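Tracing the Household at Soketti Through Letters and Parish Books

Student project report, family and local history option

Background

My project follows one family from the village of Soketti over three generations. I started with a bundle of letters kept by my grandmother and a marriage certificate with a spelling that did not match anything else we had. The aim was to find out when the family left Soketti, where they went next, and whether the two surnames in the letters, Yaman and Yamen, belonged to one family or to separate ones.

Sources

I read 80 letters. Most are short and deal with money, illness and the price of seed. Only 25 have a place name at the top, and the majority of those say Vidunley, a market town downriver from Soketti. I also used the burial register for Vidunley, which has been indexed, and the baptism book for Soketti, which has not. The baptism book had to be read page by page on film. Some pages are water stained along the bottom and the last entries cannot be made out.

The name index at the Vidunley library was useful but has errors. It lists a child under the mother's maiden name and gives one man's burial under the wrong year. I checked every entry I used against the register itself.

What I found

The two spellings are one family. The clerk at Soketti wrote Yamen until he was replaced, and the new clerk wrote Yaman from then on. The same parents appear under both spellings, with the same house name, Tanatport. That house name is what let me connect the records. It appears in the baptism book, on the marriage certificate and on the back of an envelope.

The family moved to Vidunley in April, the year after the eldest son's baptism. A letter from the father mentions selling the cow before the journey and leaving the loom with a neighbor. There were 2 daughters born after the move. One is in the burial register as an infant. The other is my great-grandmother.

Problems

I could not find the father's burial. He is named as living on his daughter's marriage certificate, and after that there is nothing. He may have gone back to Soketti, where the burial book for those years is missing. The letters do not help, as they stop before then.

I also spent too long on a family at Vidunley with the same surname. They rented a shop near the bridge and have no link to Tanatport that I could find. Their notes are in a separate folder in case someone else wants them.

Next steps

I plan to order the land rolls for Soketti and look for the sale of the house.
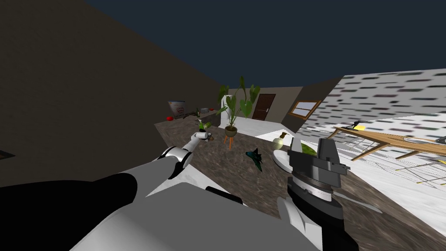

The rolls are arranged by house name, so Tanatport should be listed even if the surname is spelled another way. If the sale is there, it should give the father's address at the time.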